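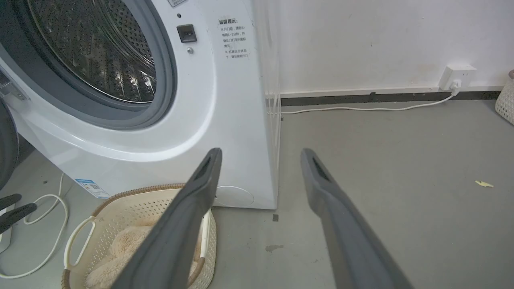 文:カリス・ダヴィス(Vudwood 製品サポート) 2020-10-17

Lemma 二指グリッパー用 交換フィンガーセット

Lemmaをお使いのみなさま、いつもありがとうございます。長らくお待たせしていた交換用フィンガーの単品販売を、ようやく始められることになりました。これまでは本体ごとお預かりして付け替えていたのですが、「指先だけ送ってもらえたら自分でやるのに」というお声を本当にたくさんいただいていて、社内でもずっと気になっていたのです。

家の中の作業、とくに洗濯まわりは、フィンガーにとってなかなか厳しい現場です。ドラム式洗濯機の前に立たせると、指先はまず扉の縁に近づき、それから丸い開口部をくぐって、ゴムのパッキンのすぐそばを通り、穴のあいたステンレスのドラムの中へ入っていきます。狭いところへ細長いものを差し入れるわけですから、先端の傷みや、左右の開きのわずかなずれが、そのまま仕事の出来に響いてきます。布をつかみそこねることが増えてきたら、プログラムを疑う前に、ぜひ一度フィンガーを見てあげてください。

セットの内容
フィンガー(グレー、先端部スロット付き) 左右各1本
取付ねじ 一式
位置合わせ用の当て板 1枚
日本語の手順書

交換のめやす
開閉の累計200時間、または半年のどちらか早いほうをおすすめしています。ただ、使い方によってずいぶん差があります。試験を担当したメスフィン・デレセの記録では、タオルばかりを扱った組は187時間の時点でも先端がまだしっかりしていました。反対に、洗濯機の縁に何度も当ててしまった組は、もっと早く替えることになりました。時間の数字はあくまで入口と思っていただいて、最後は目と指で確かめるのがいちばんです。

交換の手順
1 アームを待機姿勢に戻し、電源を切ります。手首のカメラのケーブルは抜かなくて大丈夫です。
2 グリッパーを手でいっぱいまで開きます。重く感じるときは無理をせず、手順書の「手動解放」の頁をご覧ください。
3 根元のねじをゆるめ、古いフィンガーをまっすぐ引き抜きます。左右は同時に外さず、片方ずつ進めてください。
4 取付面を乾いた布で拭きます。糸くずが残っていると、新しいフィンガーが傾きます。
5 新しいフィンガーを差し込み、当て板をはさんで仮締めします。
6 左右の先端の高さがそろったら本締めします。
7 電源を入れ、設定画面の「指先の再登録」を実行します。

7番をとばしてしまうお客さまが多くいらっしゃいます。形は同じでも、取り付けのわずかな違いで先端の位置は変わりますので、どうかここまでを一続きの作業としてお考えください。

洗濯機の前でお使いの場合
床に置いたケーブルは、台座の動く範囲から外して壁ぎわに寄せておきましょう。洗濯かごは開いた扉とぶつからない位置に決め、できれば毎回同じ場所に置いてください。再登録のあとは、いきなり洗濯物を取らせず、停止中の洗濯機の扉を開けた状態で、何もつかまずに出し入れを試します。お使いの洗濯機に扉の開閉や待ち時間についての注意書きがあれば、そちらが優先です。

ふだんのお手入れ
作業のあとに、固くしぼった布で先端からスロットの内側まで拭いてください。柔軟剤の成分がつくと、つや消しの表面がだんだんすべりやすくなります。アルコールは表面を荒らしますので、お使いにならないでください。

価格とお届け
1セット3,000円(税別、送料別)です。在庫がある場合は翌営業日に発送いたします。初回分は残り21セットで、次の入荷は11月を予定しています。Zuvmont社製のアームに取り付けてお使いの方は、根元の形が異なるため、ご注文時に備考欄へその旨をお書き添えください。変換座を同梱いたします。

手順で迷われたときは、修理窓口のラメシュ・ティワリまでお気軽にお問い合わせください。指先と根元が写った写真を1枚ずつ添えていただけますと、お返事が早くなります。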